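**Lorby to gather handling examples with packing firm Nudora**

FLENDSIDE, July — Lorby will spend the next 6 months recording robot handling examples at Nudora's packing site in Flendside, the two companies said. The recordings will be used to train Seyoum, Lorby's learning system for picking and placing goods.

Operators guide each arm by hand through a task while a camera near the gripper records the motion. The plan calls for 900 examples across 41 kinds of items, collected at 3 stations.

See-through and shiny goods make up a large share of the list. "Clear materials are where our system makes the most mistakes, so that is where we want the most examples," said Tiruwork Habte, who leads data work at Lorby. Blurred views stay in the training set along with sharp ones.
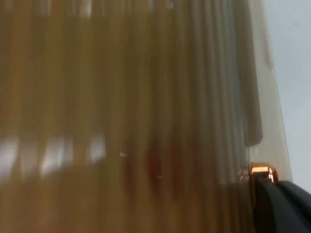

*Gripper-level view of a translucent brown material during work on Seyoum.*

Nudora will supply the goods and the floor space. Beatrice Lema, site manager at Nudora, said day-shift packers will be trained to run the stations.

Lorby plans to share first results with Nudora once the last station has finished its list.

Press contact: Lorby press desk, Flendside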